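The Patience of Picking Up a Book

How a small team in Stolau collects examples for a machine that must learn to use its fingers

The first thing I learned in Stolau is that a book is a difficult object. I had come to the workshop of Stivness with the idea that robots have trouble with eggs, with wet glasses, with kittens perhaps. The people who teach them told me that they would be happy with an egg. An egg has one shape and it keeps it. A book has a cover that opens when you do not want it, pages that slide over each other, and a spine that makes one side behave differently from all the others.

Stivness does not build robots. It buys the arms and the heads from other companies and it makes the thing that was, for a long time, missing: the examples. A learning system of the kind they work with is not told what to do. It is shown. A person guides the two arms through a task, the cameras and the joints record everything, and this recording is called an episode. Then the person does the task again. The project I came to see has the name Trendano, and its goal for the first phase is 2000 good episodes of handling paper things: books, folders, envelopes, sheets of wrapping paper. On the morning of my visit they had 940.

The word "good" in that sentence is heavier than it looks. An episode can be bad in many ways. The guide hesitates too long. The object leaves the view of the wrist camera for several seconds. The two arms come so close to each other that the software stops them. Or the guide does the task correctly but in a strange manner, with a movement that a machine should not copy. All these recordings go into a separate folder, and at Stivness they do not delete them. I asked why, and the answer was that a failure with a clear label is also a kind of example, only nobody has yet decided how to use it.

The wrist camera is the view that matters most to the people at the screens. The head sees the room, and it sees where the arms are, but at the moment of contact it is often the hand itself that hides the object. From the wrist the system sees what its own fingers see, very near, and often only a part of it.

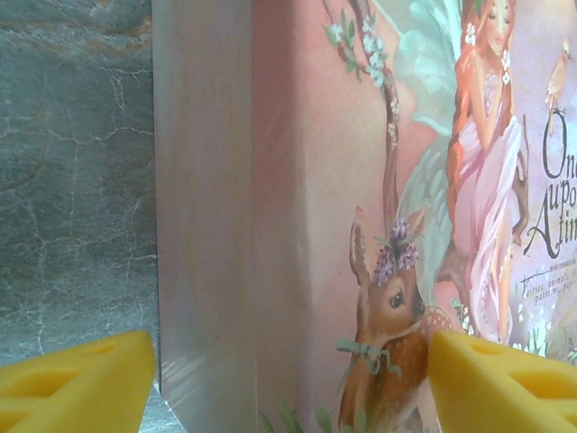

It is too clean, all of it, was the objection that reached us from Soler, where another team collects data of the same type in real kitchens. You give the machine a nice book in a nice light, and you will get a machine that is good at nice books. Go to a home where the cover is torn and there is jam on it, and you will see what your episodes are worth.

I brought this objection to the table at lunch, and I expected that somebody would be offended. It was not so. They agreed with half of it. The order in which you make things difficult is a real question in this field, and I heard two opinions in the same room during one plate of soup. The first opinion says that you begin simple, you let the system find the basic skill, and then you add the torn covers. The second says that a system which has seen only the simple case learns small habits from it, and later you pay to remove them. Trendano follows the first opinion, but with a correction. The object is never put in exactly the same place or at the same angle, and the covers are changed often. Children's books are welcome because they are full of strong pictures, and a strong picture is a good test of whether the system has understood where the edge of the object is, or whether it has only fallen in love with a certain color.

This last danger is a serious one, and they told me a story about it. In April the system was trained for the first time on a small part of the data, to see if the direction was right. It did well with every red folder and badly with all the others. When they looked back through the episodes, they found that the red folders had been recorded mostly by one guide, who had a very calm way of moving. The system had connected the color with the calm. The repair took 43 new episodes, with the folders exchanged between the guides, and after this the difference became small. It did not disappear completely.

I was allowed to try the guiding myself. You hold two handles, and the arms follow you with a delay that you do not see but you feel in your shoulders. My task was the basic one: bring the book to a standing position, hold it, put it down flat. I thought about my fingers all the time, and this is a mistake. A guide must think about the book. When I closed the grip too early, the cover bent outward. When I closed it too late, the book was already falling and I pushed it away. After a long series of attempts I had one episode that the software accepted, and the person who checked it by eye put it in the other folder. My path was correct, I was told, but I had stopped three times in the air to look.

The guides work in short blocks with a pause between them. Before the rule about pauses existed, the quality fell during each block in a way that was visible in the curves: the paths became shorter and faster, and the final placing became careless. A person who is tired begins to throw a little. For a human colleague this is no problem, but a learning system has no way to know that the throwing was tiredness. It takes it as instruction.

There is also the other side, which I did not expect, that the guides learn from the machine. They have given up movements that the grippers cannot do. We humans turn a book by rolling it between the thumb and two fingers, and we do it without any thought. With this hardware it is better to use the second arm as a kind of wall, to let the book lean on it, and to change the grip in that moment. One guide said to me that now she sometimes does this at home, with both hands, and she has to laugh.

Between two blocks the arms come to rest in front of the head, and somebody goes through the list. The screws of the camera mounts are checked, the fingers are wiped, the time signals of all the cameras are compared. If one camera is late even by a very small amount, the contact in its video does not agree anymore with the contact in the data from the joints.
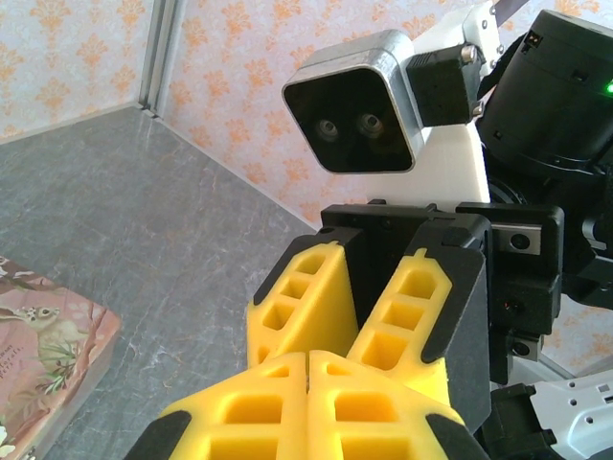 A finger with play in it is the most expensive problem of all, because it arrives slowly. The grip becomes weaker from day to day, the guides correct for it without knowing, and after two weeks the recordings describe another hand than the one at the beginning. For this reason each block at Stivness starts with a test grip on a block of rubber, and the force is written down. If the number moves too far, the finger is changed before anybody records. I found this the least exciting part of the whole visit, and several people told me separately that it is the part they would defend first if the budget was cut.

How much is enough? I put the question to everybody, and I did not get a number that I trust. The goal of 2000 comes from the plan, and the plan comes from the money. It is possible that the skill will be there before, and it is possible that it will need many times more. What they can measure is how the system behaves with an object it has never met. At the moment it lifts an unknown book correctly in almost half of the attempts, and an unknown envelope much less often. Envelopes are thin, they lie close to the surface, and a finger has to go under them. For the next months the plan has more envelopes in it than books.

The team in Soler has offered to exchange data. It sounds easy, but the grippers are different, the cameras sit at another height, and what one team calls the start of an episode is for the other team already the middle. There are now 2 people, one in each city, who are writing a common description of what an episode is. They are on the fourth version, and they still discuss if the moment when the arm waits before it moves should be counted in.

When I left, the second block of the afternoon had started. A guide lifted the book, held it, laid it down, and pressed the pedal that ends the recording. Then she moved the book a little to the left and turned it, and pressed the pedal again.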